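Plastic building brick

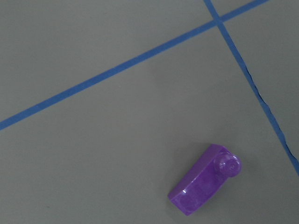
A purple plastic building brick on a grey surface marked with blue tape.

The plastic building brick is a small toy block made to join with others of its kind — and one of the most adaptable playthings ever moulded! Bricks are sold loose or in sets, and a tub of 400 will keep two children busy for a whole afternoon. Walteo, a small maker, offers its bricks in 22 colours, purple among them. Collector Uyên Từ prizes single-colour builds, the largest using 1,000 pieces.

See also: Construction toy; Toy block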